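Teaching Two Arms to Tend a Bar: What I Got Out of a Semester of Collecting Demonstrations
Project report, Dernau track
Sidra Jafri

When I signed up for the Dernau track I thought I'd be spending my semester on the model. I spent it on lemons! The plan we wrote in the proposal was to get two arms to handle the small jobs behind a drinks counter (scooping ice, moving fruit, putting a glass where it belongs) and to have the policy learn all of it from people driving the arms by hand. Great plan, still like it. But the policy can only be as good as what we feed it, and feeding it is a job all by itself.

So most of this report is about that job. Chathurika Jayawardena and I split the driving, and Rizwan Kanagaratnam wrote the script that cuts each session into episodes and throws out the ones where the camera streams drift apart. We ended up with 4 tasks and 88 episodes that I'd be happy to show anyone. The target was 90, and I decided I'd rather hand in two short than keep a pair I had already marked as bad.

How a session goes

We set the table first, then one of us drives and the other one logs. The logger writes down the task, who's driving and anything weird (a gripper that closed early, a long pause while the driver was thinking). I was skeptical about the pauses, but they matter a lot. In my first batch I kept stopping right above the plate to line things up, and the early policy picked up my stopping beautifully. It would go to the plate and just hang there. I redid that batch on a Tuesday evening and made myself keep moving, even if the approach came out a little ugly.

The other thing I changed was the layout. At first we put everything back in exactly the same spot, which made for very neat data and a policy that fell apart when a bowl moved by a hand's width. After that we shuffled the fruit and dishes between episodes.
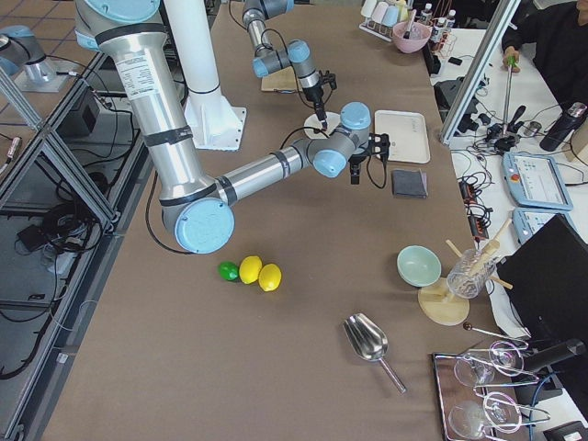 The fruit, the plate and the mint-green bowl, from the side and then from over the table:

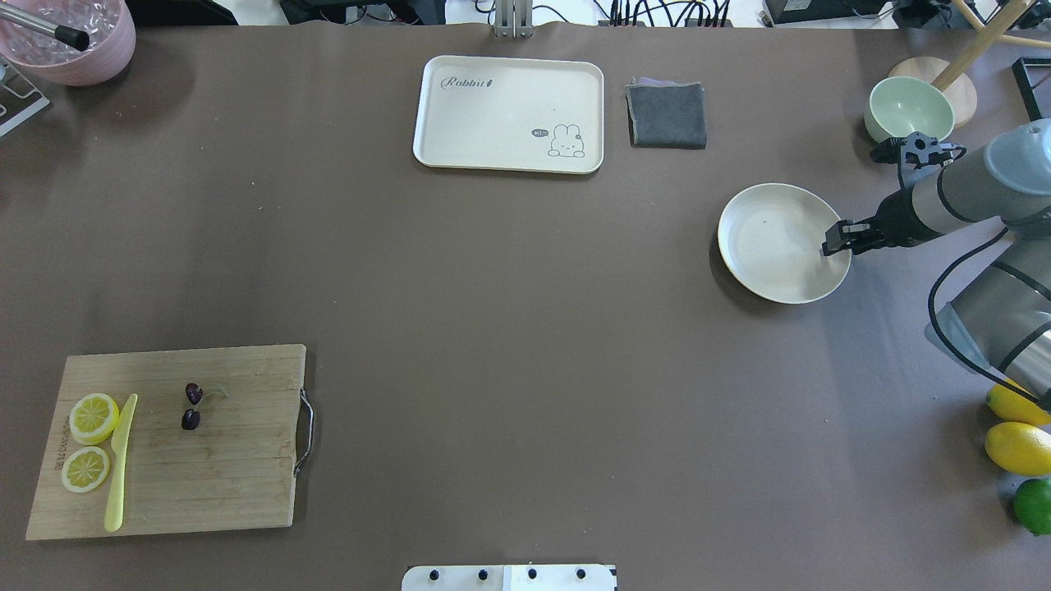 Algirdas Bite read my draft and thought I was giving the shuffling too much credit. His view was that I had changed two things at the same time, the layout and my own driving, and that I couldn't say which one helped until I trained on the old driving with the new layouts. He also wanted the bad episodes kept in a separate folder, labeled, so somebody could use them later as examples of what a failed grasp looks like.

He's right about the first part and I don't have the run to answer him with. The old driving only exists with the old layouts, so I'd have to go back and drive badly on purpose (harder than it sounds, I tried it for a bit and kept correcting myself). The second part was easy, and the rejected episodes are now in their own folder with the logger's notes attached.

Still open

Glasses. Clear stemware gives our depth readings a hard time, and I haven't settled on whether to add a camera or just collect more. Chathurika votes for more. The logging sheet also needs a proper column for who drove, with fixed spellings. I found myself in there under three different names, and Rizwan's script counted me as three people.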